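Teaching a robot by demonstration

Teaching by demonstration means showing a robot a task and letting it work out the movements from your example.

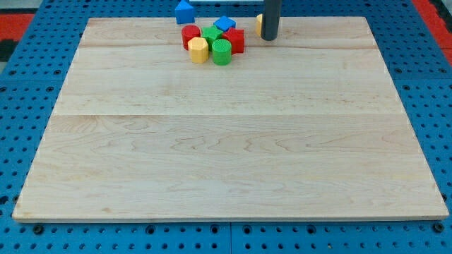
There are two main ways to go about it, and I've spent enough afternoons on both to have a favourite (more on that in a bit).

Teaching by hand

You take hold of the arm and move it through the job yourself while the joints record where they are. Some people call this kinesthetic teaching, but in our workshop at Gernarwood we just say "walking it". It's lovely for beginners, as you feel straight away when the arm is near the end of its reach. The trouble is that your own hands and elbows get into the camera's view, and a stiff arm is tiring!

Remote control

Here you stand back and steer, with a joystick, a hand-held tracker or a smaller copy of the arm. Asuka Ishida taught me on the small-copy kind, and I was hopeless for my first 16 tries – I kept pushing down too hard and knocking things over. Once it clicks, though, it's far quicker, and the recordings are cleaner. That's my favourite, if you hadn't guessed.

How many examples?

It depends on the job. For moving a toy block from one spot to another we recorded 60 runs in April, and Tineke Postma threw out 27 of them for dithering (mostly mine). Long pauses are a real nuisance, because the robot may learn to pause as well. It also pays to change the starting positions between runs, or the arm can end up repeating one path whatever is in front of it.

Common snags

Two people rarely do a task the same way. Brodie Kereama comes at a block from the side and I come from straight above, and mixing our runs gave us an arm that hovered between the two. We now agree on one approach before recording and write it on the run sheet, next to the gripper settings.

See also: joint recording, joystick control, run sheets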